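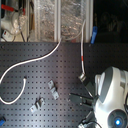

Can the planner now keep the arm clear of loose cables while it works on the optical table?

It can in most cases, as long as the cable has been seen recently and both ends of it are known. Cables that pass behind other equipment are still a problem, and most of the next period is set aside for them.

Progress report to the Vokerach fund
Cable-aware planning for optical table work
Phuthong laboratory, software group
Prepared by Jaruwan Nakpan, 2020-07-21

Where we stand

This has been the best stretch of the project so far, and I'm very happy to be writing it up. When we sent the last report, Minel (our motion planner) treated every cable as a solid wall running from the board up to the ceiling of the workspace. It was safe, and it was close to useless. A single cable lying across the board could make half the table off limits, and the arm would sit there refusing goals that any of us could reach with two fingers.

Minel now treats a cable as a chain of short capsules with a margin around each one. The margin grows with the age of the last good view and shrinks again when the cable is seen. The change sounds small written down, but it touched the collision checker, the cost function, the message format and the replay tool, and it took most of the period to get all four agreeing with each other.

The perception side, Bistura, can trace a pale cable across the black breadboard from a single color image with depth. It gives Minel an ordered list of points, a confidence for each point and a flag at each end that says either "end found" or "lost". Those flags have turned out to be worth a lot more than we expected when we added them.

What we did on perception

We used to mask out the breadboard by color. The surface is a dark matte gray and it seemed like the easy part of the problem. But the board picks up a soft sheen from the lights, and in the bright band the holes stand out much more strongly than they do near the edges. The old mask broke up there, and the tracer would happily follow a row of holes as if it were a cable. We have some very straight cables in our early logs!

The new approach uses the holes. Bistura fits the grid first, gets the pose of the board from it, and then looks for anything that interrupts the grid. A cable hides a run of holes. So does a bracket, a connector or a finger of the gripper. Because the grid spacing is known, the fit also gives us a check on the camera calibration every time the arm stops, for free, and we have already caught one bad hand-eye calibration that way before it cost anyone a day.

Reflective material behind the board is still giving us trouble. Crinkled plastic and foil produce depth values that jump from one reading to the next, and thin highlights on the folds look a lot like pale cable in the color image. For now Bistura ignores new cable starts beyond the far edge of the board, though it will continue a trace that started on the board. This is a stopgap. It removes nearly all the false cables, and it also means that a real cable that never touches the board is invisible to us.

Upright cables were the other big piece of work. A connector standing on the board with a cable rising from it was the worst case in the old system, because from most viewing angles the cable covers very few holes. We added a second search that starts from any connector it finds and looks upward along a narrow cone. A colored band partway up a cable used to split the trace in two. The tracer now jumps short color changes if the direction and width match on both sides.

What we did on planning

Minel has a new cost term for passing between a cable and the board. Before, it had no opinion about going under a raised loop, and a few of the planned paths were the kind of thing that makes you reach for the stop button. Going under is now allowed only when the user asks for it by name in the task file. I don't expect anyone will, but the alignment people wanted the option kept open.

The gripper model has been redone as well. We had been using one box for the whole hand, which was fine for free-space moves and hopeless near small brackets. Each finger segment now has its own shape and the housing is a rounded body with a separate volume for the hand's own cable. That last one matters: the hand's cable is the only cable in the workspace that moves whenever the arm does, and the planner has to leave it room to bend without treating it as something to avoid. We use a fixed swept volume for it. It's on the generous side, and it costs us some reach at the edge of the table.

Planning is slower with all this in place. The slow cases come from goals close to two cables at once, where the search spends a long time in gaps that it can't use. We moved the cable check ahead of the mesh check, and that brought the wait back to something people will put up with during a work session.

Replay results

All changes are tested against our replay set before they go on the arm. The set now holds 1,029 recorded runs, of which 388 have at least one cable in the workspace. Replay gives us the old sensor data and asks the new code for a plan, so it tells us what path would have been chosen. It can't tell us how a cable would have moved if touched, and none of the figures here should be read that way.

With the current code, 21 of the 388 cable runs give a path that comes inside the safety margin of a cable as we later labeled it by hand. Of those, 13 have the same cause: the cable leaves the camera's view and comes back in somewhere else, and Bistura reports two short cables with a clear space between them. Minel then plans through the space. It's a very reasonable thing for it to do with what it has been told.

The other eight are a mixed bag. A few are plain tracing errors near the sheen, a couple are cables resting on top of brackets where the height estimate was low, and the rest I would put down to labels we should look at again.

I was honestly delighted to see so many of the failures fall into one group. One cause means one fix to go after, and the "lost" flags already tell us which cable ends to be suspicious of.

Tooling

The replay viewer now shows the planner's belief next to the camera view, with the margin drawn around each cable as it grows and shrinks. Watching it is a pleasure. It has also changed how we talk about bugs in the group, as we can now send each other a run name and a time stamp and be looking at the same thing a minute later.

Task files are checked before the arm is enabled. The checker rejects unknown frame names, goals below the board surface and grasp widths the hand can't make. It doesn't yet check that a named bracket exists in the current view, so a wrong name still fails late, after the first look. It's annoying and it should be a short job.

Documentation for Bistura is behind. The install notes describe the old color mask, including a tuning step that no longer does anything.

Problems and changes to the plan

We had intended to begin grasping brackets next to live cables in this period. I have moved that to the next one. The fingers are flat-faced and have to come in low, and I want the broken-cable case fixed before we close them on anything with a cable beside it. No change to the budget is needed.

The multi-camera work stays on hold. One more fixed view would help with hidden cables, and we may come back to you about it, but I would like to see how far we get by moving the arm for a second look first.

Next period

Joining broken traces comes first. When two lost ends could belong to the same cable, given its stiffness and the length we have seen, Minel will block the space between them until a second look settles it. A rough version is running in replay now.

After that comes choosing the second look itself, so that the arm picks a pose that is likely to show the missing stretch. Then bracket grasping, starting with brackets lying free on the open part of the board and moving closer to the cables as the replay figures allow.

We will also relabel the doubtful runs, rewrite the Bistura install notes and add the bracket name check to the task file checker. The updated replay set and viewer will be sent with the next report, along with the run names for all the failures listed above.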